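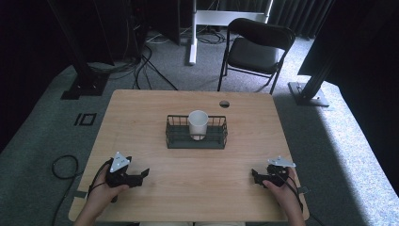

Slide 4. Collection setup

Handheld grippers, one per hand, with a marker plate on top of each. The person does the task directly and there is no robot arm in the room. Cables run off both grippers. We tried a wireless version in February and kept losing samples.

Task for this slide is cup and basket. The cup has to end up upright in the wire basket. Mention the mesh — thin wires are hard for the depth estimate, and that was the point of choosing it.

Slide 5. What we recorded

3,000 demonstrations over all tasks, 200 of them cup and basket. Grip opening and plate pose are logged together with the head view. If asked: the Wundora set uses the same plates but a different jaw, so the two can't be merged without recalibrating.

Slide 6. Transfer to the arms

Policy trained on the handheld data only, then run on the two arms at the Prosser lab. Cup and basket worked in 68 per cent of trials. The baseline trained on teleoperated data got about 70. Say plainly that we don't claim a difference between those two.

Pause here for questions on the numbers.

Slide 7. Failures

Most were the cup catching on the basket rim. The arms come in lower than a person's wrist does. Dirkier clip goes here, play it once, no sound.

Slide 8. Next

Softer jaw pads, in grey this time so the colour doesn't match the basket. Second site at Clonine. Leave the contact slide up.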